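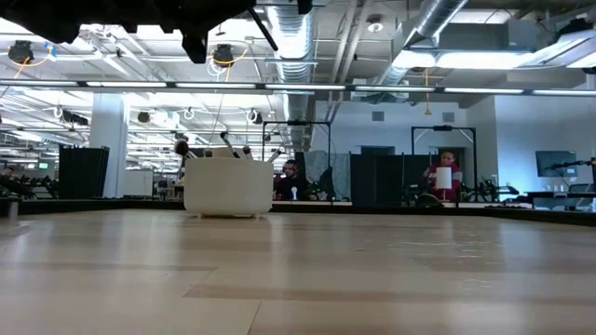 工单编号：456
提交系统：Stutora 服务台
所属场地：Bukcombe 操作大厅
提交单位：Fleltex 设备与安全规范组
类别：作业规范／保护性停止后的复位
优先级：中
处理人：Angelica Sarmiento
状态：已解决，规范修订待发布

一、问题概述

Bukcombe 操作大厅 26 号工位在桌面取放作业期间多次触发保护性停止。现场人员按照《桌面机械臂作业规范》执行复位后，机械臂可恢复运行，但同类停止在同一班次内再次出现。提交人请求确认以下事项：停止原因是否与器具容器的摆放有关；复位前的人员确认应由哪一方完成；现行规范对相邻工位有人就座时的复位操作是否已有明确要求。

二、影响范围

受影响的为 26 号工位的取放任务，作业对象为盛放刷具及其他长柄器具的敞口容器。相邻工位未报告停止，但在 26 号工位复位期间，相邻工位的操作人员未收到任何提示。提交人认为该情形与规范的本意不符，故一并列入本工单。

三、已提供的材料

提交人附上了 Stutora 事件记录、当班点检表以及工位参数导出文件。点检表中“容器定位”一栏已勾选，但未填写定位依据。“邻位告知”一栏为空白。

四、处理记录

09:10 工单受理。处理人要求当班人员暂停 26 号工位的自动取放，保留现有参数，不得通过提高力限值或缩小监控区域的方式消除停止。在原因查明之前修改安全相关参数，属于规范明令禁止的行为。

09:35 核对事件记录。停止均发生在末端工具向容器上方接近的阶段，触发类型为接触力超限，未见区域侵入类事件。急停回路状态正常，未发现人员手动触发的记录。

10:05 核对参数。工位当前加载的任务模板为 Thomas，与登记版本一致。接近高度以容器口沿为基准计算，没有计入器具柄部高出口沿的部分。该模板最初用于内容物低于口沿的容器，改用于长柄器具时未重新评审。

10:40 询问当班组长。组长说明，换班时容器由接班人员凭目测放回桌面，桌上没有定位标记。器具插入容器后各自倾斜，每次放置后的朝向不尽相同。组长另询问，能否要求操作人员将所有手柄摆成同一方向。处理人答复：可以作为临时措施，但不宜作为长期依据，器具在取放过程中会发生移动，规范应当以最不利的倾斜状态为准。

11:15 断开自动模式，以低速手动方式复现接近路径。操作由一人执行，另一人持使能装置在旁监护，双方事先约定口令。末端工具接近柄部最高处时，间距明显不足。在容器空置的条件下重复同一路径，未发生接触。

11:50 初步结论：停止由接近高度与器具伸出高度之间的余量不足引起，容器位置偏移加重了该问题。保护功能按设计动作，无需更换硬件。

13:20 处理人将基准由“容器口沿”改为“容器及其内容物的最高点”，并在最高点之上设置 20 毫米的净空。容器底部位置以桌面定位框固定，定位框由规范组统一提供，不得以胶带或手绘线代替。修改由处理人提出，经安全规范组另一名工程师复核后生效，参数文件已重新登记校验值。

13:55 低速验证。按点检表要求连续完成 3 次完整取放循环，每次循环前均改变器具倾斜方向，未触发停止。

14:30 恢复额定速度，转入观察运行。当班人员被告知：观察期间如再次停止，应保持现场原状，先记录，后复位。

16:45 观察运行结束，未出现新的停止事件。关于邻位告知的问题转入规范解释，见下节。

五、规范解释

提交人提出的疑问，经规范组讨论后答复如下。

（一）复位前的人员确认
复位由发起停止的工位负责人执行。执行人须在能够直接目视本工位全部运动范围的位置上操作。如视线受隔板、立柱、帘布或设备支架遮挡，须指定监护人员，并取得其口头确认。监控画面可以作为辅助，不能替代目视。

（二）相邻工位有人就座时的复位
现行规范要求“复位前确认危险区域内无人”，对危险区域以外的相邻人员未作规定。规范组认为，大厅内工位连续布置，机械臂突然恢复运动可能使邻位人员受惊，从而影响其正在进行的操作。自本工单起，复位前须向前后左右紧邻工位口头告知，得到回应后方可执行。邻位人员正在进行精细操作时，可以要求暂缓，复位一方应当等待。

（三）人员离位与机械臂停放
操作人员离开工位前，应将机械臂移至登记的停放姿态，并确认末端工具不处于容器或其他物品的正上方。停放姿态下，机械臂任何部分不得伸入相邻工位的作业面。仅切断使能而未回到停放姿态的，不视为完成离位手续。

（四）容器与器具的摆放
敞口容器应置于定位框内，容器底脚须平稳接触桌面。器具数量以能够自然放入、互不挤压为限。新增或更换器具时，应重新测量最高点并更新参数，不得沿用上一种器具的数值。桌面上与当前任务无关的物品，应在自动模式启动之前清离。

（五）任务模板的改用
任何模板用于新的作业对象时，无论路径是否改动，均按新任务进行评审。评审记录应写明基准面、净空数值、最不利姿态以及验证方式。仅注明“同类任务，沿用”的记录，规范组将予以退回。

六、与提交人的往来

提交人来文：请明确，在邻位告知的要求正式发布之前，各班次是否已须执行。

处理人答复：须执行。本工单的解释在 Stutora 中登记后即具有约束力，正式文本发布后以正式文本为准。当班点检表暂不更换，请在“邻位告知”一栏写明被告知工位的编号和回应情况，不得仅打勾。

提交人来文：部分人员反映，频繁告知会打断作业，是否可以以指示灯代替。

处理人答复：现阶段不可以。指示灯能否被注意到，取决于灯的位置、环境照明和人员当时的视线方向。大厅顶部光源较多，灯光提示的可辨识性尚未经过评估。如贵组有意采用，请另行提交变更申请，并附评估方案。

提交人来文：本工位此前的停止记录是否需要作为不符合项上报。

处理人答复：停止本身不需要上报，保护功能正常动作不构成不符合。模板未经评审即改用于新对象一事需要上报，请由工位负责人填写，内容以事实经过为限，不要求在表中追究个人责任。

七、遗留事项

定位框的统一配发由规范组负责，在到货之前，其他使用敞口容器的工位应以手动方式作业，或将取放对象改为低于口沿的物品。

Thomas 模板的其他使用工位须逐一核查接近高度的基准。核查结果录入 Stutora，关联至本工单。发现仍以口沿为基准的，先停用自动模式，再行申报。

《桌面机械臂作业规范》中关于复位与邻位告知的条款列入七月修订稿，征求意见期间，各班次可通过工位负责人提交书面意见。

八、关闭说明

提交人已确认 26 号工位恢复正常作业，同意关闭故障部分。规范修订部分保持跟踪，由 Angelica Sarmiento 继续负责。如同一工位再次出现接近阶段的接触力停止，请重新打开本工单，并附事件记录和停止时未经移动的现场照片。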